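Cheguei a Vulby às nove da manhã, com o comboio atrasado e com muita vontade de um café. Foi o dia de portas abertas da Stavura, uma fábrica de louça sanitária que eu queria conhecer há bastante tempo, porque em casa estamos a escolher um lavatório novo e eu sou uma pessoa que gosta de saber de onde vêm as coisas. O português não é a minha primeira língua, peço paciência ao leitor.

O primeiro edifício recebe os visitantes e tem chão de betão. O lavatório branco, de bacia oval, é um tipo de peça que eu até esse dia olhava sem pensar nada. 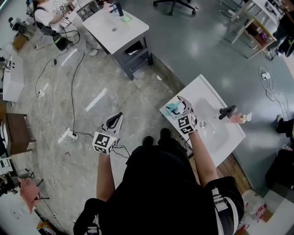
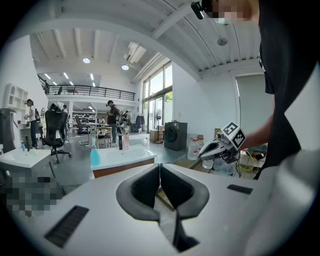
## O barro e os moldes

A visita começa pela parte mais suja. A massa chega em forma líquida e tem a cor de café com muito leite. É deitada em moldes de gesso, e o gesso bebe a água devagar, até ficar uma parede de barro encostada ao molde. Depois o resto do líquido sai por baixo. Explicaram-nos que um lavatório fica 2 horas no molde quando o tempo está seco, e mais quando chove.

Na sala dos moldes faz um calor húmido, como numa estufa de plantas. Eu trazia um casaco grosso e arrependi-me logo. Quem for, leve roupa leve por baixo e sapatos que se possam sujar.

Gostei de ver as peças cruas nas prateleiras. São cinzentas e parecem já prontas, mas uma unha deixa marca nelas. Uma senhora do nosso grupo experimentou e recebeu um olhar muito sério da guia.

## O forno

O forno é um túnel comprido, e as peças atravessam-no em cima de carrinhos que andam tão devagar que o olho não percebe o movimento. A viagem completa demora 18 horas. Há uma pequena janela de vidro escuro, e cada visitante pode espreitar durante um momento. Vi só uma luz cor de laranja, mas fiquei contente.

Aprendi aqui que a louça encolhe quando coze. Por isso os moldes são maiores do que a peça da loja, e é preciso calcular bem, senão a torneira depois não entra no seu furo. Saem do forno roughly – em português digo mais ou menos – 866 peças por semana, e as que têm defeito são partidas e moídas. O pó volta a entrar numa outra massa, mais grosseira, que serve para azulejo de exterior.

## Vidrado e controlo

O vidrado é aplicado antes do forno, mas o percurso leva-nos lá no fim, por causa das portas. A cor mais vendida continua a ser o branco. A linha Addo existe também em verde-musgo, que eu achei bonita e o meu marido não.

No controlo, uma empregada bate em cada peça com um martelinho de madeira e escuta. Se o som é limpo, a peça passa. Se é surdo, há uma fenda escondida. Deixaram-nos tentar com duas bacias, uma boa e uma má, e a diferença ouve-se muito bem.

## Coisas práticas

- A entrada é gratuita, mas é preciso inscrever-se antes. Os grupos da manhã enchem primeiro.
- A visita tem 5 paragens e muitas escadas. Com carrinho de bebé não aconselho.
- Na cantina há sopa e sandes. A sopa de ervilhas estava boa, o café era fraco.
- O autocarro para Zosska sai em frente ao portão, e o último parte às 17h30.
- A loja de segunda escolha fica atrás do parque de estacionamento, com uma placa muito pequena. Passei por ela sem a ver e tive de voltar.

Na loja comprei uma saboneteira com um pontinho preto no fundo. O lavatório ainda não está decidido – em dezembro fazem outra vez portas abertas, e talvez até lá já tenhamos medido a parede.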